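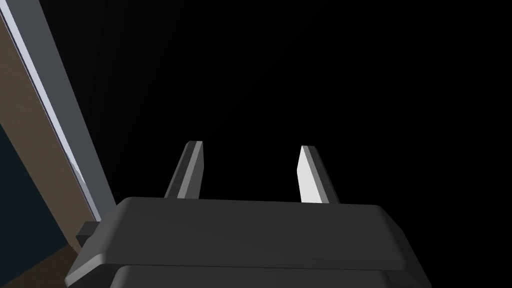
Ticket 118: Greltwood portal won't light

Love this mod, Curnov team! I built the frame by the lake, right-clicked with the ember key and got no portal at all, just the little click sound.
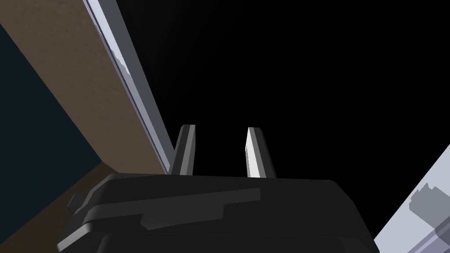
Which version of the mod are you running?
Version 3, on a fresh world, with Imex installed as well. Noemí Meléndez

Thanks Noemí! Imex changes the click order, so load it after Curnov and restart.

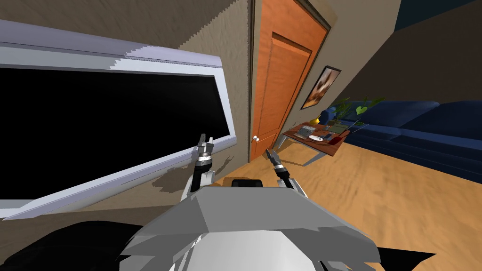 Does the frame need rebuilding?
Your old one is fine, just click the bottom row.

It lit first go, brilliant! Off exploring now.

Status: closed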